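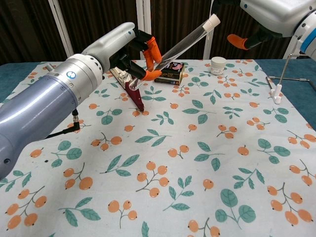
News | Books | Reviews | Festivals | Contact

Marchuk, the publisher, says it will bring out a long-lost thriller called The Skiltmont Ledger in February, and it would like us all to be excited. The book is said to have sat in a drawer for decades, unread and unsigned, before being found in a house clearance in the port town of Tuvport. The announcement, dated 14 January 2025, runs to 3 pages and uses the word "masterpiece" on each of them. The plot, as far as it is given away, turns on a poisoning at a country house and a missing sample, and the missing sample is the key piece of evidence. Who took it, and why the household went on eating dinner together afterwards, is left for buyers to discover.

The typescript is 671 pages long. That is a lot of poisoning. Marchuk says the text has been "lightly prepared" for the press, a phrase it did not explain when asked, and the finished hardback is listed at a good deal less than that. Either the type is very small or somebody has been busy with a pencil.

Then there is the matter of who wrote it. The publisher's line is that the author is unknown and likely to stay so. It points to the paper, the typewriter face and a few references to train fares as proof of age. No outside expert has been named, and a request to see a page of the original was turned down on the grounds that it is fragile. Readers of a certain kind of crime novel will know how often fragile papers turn up shortly before a sale.

The book shop Lenell, which has taken the special edition, is less coy. It will sell 969 numbered copies in a cloth slipcase, with a folded map of the Skiltmont estate, and has set a limit of 2 per customer. The shop's notice calls the map "a copy of the original". The publisher's announcement does not mention a map at all.

None of this means the novel is bad. The one chapter sent out in advance is brisk and rather funny, with a nasty scene in a boot room and a doctor who lies to everybody about his hours. It also has a housekeeper who talks very much like somebody from a recent television serial, and a joke about queues that would have seemed odd to readers in the period claimed for it.

Marchuk says a short note on the discovery will be printed at the back of the book. Advance copies for reviewers have been promised but have not arrived.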